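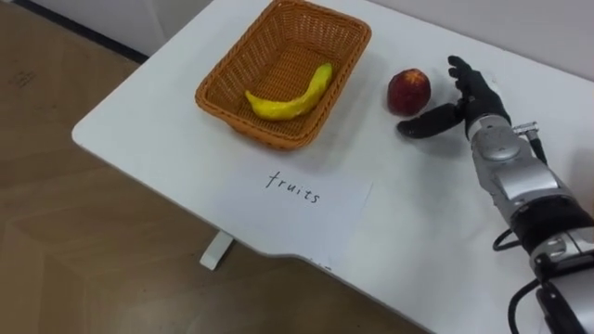 Woven basket on the white table

Thread: Rareck, theatrical cut vs. restored disc (spoilers)

gatefold_ed
Finished the restored version of Rareck last night. Runtime on my player is 100 minutes, against 93 for the theatrical. The 7 extra minutes are nearly all in the second act, between the ferry and the discovery of the body in the boathouse. My view is that they hurt the film. The theatrical cut gets to the boathouse before you have worked out who is missing. The restored one gives you time to work it out.

mono_track
Disagree. The theatrical cut never establishes that the sister can hear the generator from her room. Without that, her behavior in the last reel makes no sense. The added scene with the radio fixes it.

gatefold_ed
It fixes a problem I never had. She looks at the wall every time the lights dip. That was enough.

pellworth
What about the grade? The screening print I saw was fairly neutral. Screenshots from the disc look teal in the shadows.

mono_track
It is cooler, mostly in the night exteriors. Skin tones hold up. Black levels are raised in the tunnel sequence and there is visible banding on the flashlight beam. I checked on two displays with all processing off.

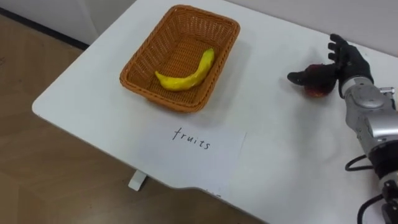
Re: audio options on the restored disc

pellworth
Can somebody confirm whether the original mono mix is included? The Nordin release had it and the back cover of this one only lists 5.1.

gatefold_ed
Included, but hidden from the setup menu. Cycle through with the audio button, it is the third track. Sync is fine up to chapter 13, then dialogue runs slightly ahead of picture until the end.

tmoreira
Teresa Moreira here, I write the disc notes for Gorus Video. The drift on track three is a known fault. Corrected discs go out in August. Copies numbered above 2517 already have the fix. The number is on the inside of the sleeve.

mono_track
Thanks. Was the grade approved by the cinematographer?

tmoreira
He signed off on the scan and on a first pass. The final pass was done at Previmora from his notes, without him in the room.

mono_track
Then I would not call it approved.

gatefold_ed
The packaging says "supervised." It does not say approved.

pellworth
Mine is below the cutoff. Do we mail the disc back, or is proof of purchase enough?

tmoreira
Proof of purchase and a photo of the sleeve number. Keep the disc.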